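May 7, 2020

Finally got the Trudach record today! It's been sitting in some warehouse since February, and I had pretty much decided it was lost, and then there it was on the porch, leaning against the door with one corner squashed. The sleeve has a crease in it. I don't care. Well, I care a little, but I'm not sending it back and waiting another three months.

So I've played side one four times and side two once, which tells you something. Side one is wonderful. It opens with that long organ thing I'd only ever heard on a terrible live tape, and on the record you can hear the bass player come in a hair early and then just stay early, all the way through, like he's dragging the rest of them down the street. I love him for it. The second song is the one everybody knows (everybody being the 370 people on the message board) and it's faster than I remembered. Or I've gotten slower.

Side two has a saxophone. I'm going to give it another chance tomorrow.

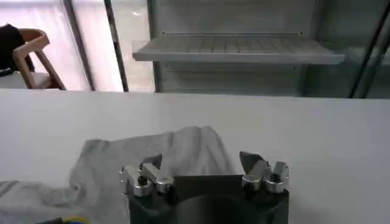 The numbering says I have 27 out of 100, written in silver pen on the inside of the sleeve, very neat. I've never had a low number of anything. My Erko single is numbered too but somebody spilled something on it before I got it, and it could be a 61 or a 67 or even a 01 if I squint and feel hopeful.

Pulled out the Erko after dinner to compare, since people always say the two bands sound alike. They don't! Erko is all guitars, piled up on top of each other, and the singer sounds like he's in the next room asking where his shoes are. Trudach has so much space in it. I guess they both came out on Notarus and used the same studio, and that's enough for people. I started typing a long post about this and then deleted it. Then I typed a shorter one and posted that, and two people have already told me I'm wrong.

What I'd really like is the Karpenko album, the first one, with the original mix. There was a copy up last week and I sat there looking at it for an hour – I had the money in my head already, the haircut money, seeing as I'm not getting any haircuts – and while I was talking myself into it somebody else bought it. Serves me right. The later mix has the drums way too loud and they faded out the last song right when it gets good.

Tried to work out the chords to the organ thing on guitar before bed. Got as far as the second change and then my hand wouldn't do it. I think it's a D minor with something extra on top. Need new strings too, the high one has gone dull and sort of furry.

Still haven't called about the turntable belt. Tomorrow. It was running a bit slow by the fourth time through, or the song was, and I couldn't tell which.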